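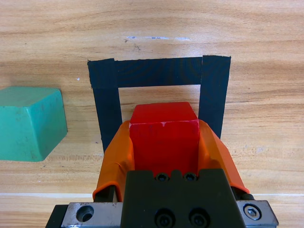
Home Docs Data Changelog

Widley Surface Wear Notes

Posted in March by the Widley maintainers
9 comments 40 shares

Widley is a plain-text collection of inspection notes on wooden furniture finishes. It holds 200 records from two sites, Haltetthorpe and Groen. Each record covers one piece at one visit.

## Contents

- `records.csv`: one row per visit
- `terms.txt`: controlled vocabulary for finish and damage
- `sites.txt`: site codes and room codes

## Fields

`piece_id` is stable across visits. `finish` takes oil, wax, varnish, lacquer, or unknown. `wear` is an integer from 0 to 9, where 0 is a surface with no marks under raking light. `color_shift` is free text. Blank means not checked; `none` means checked with no change found.

## Known problems

Groen used its own wear scale before the merge. Those rows were converted with a lookup table and carry the flag `conv`. Do not average them with unflagged rows.

Redadness is the old name for the red-shift column in the Haltetthorpe sheets. It still appears in a few headers and should be read as `color_shift`.

Repairs are recorded only when the finish was broken. Rewaxing is not a repair.

## Use

Load as UTF-8, comma separated, with a header row. Dates are stored as month and year. Corrections go in the tracker with the `piece_id` in the title. The tracker is read on Mondays.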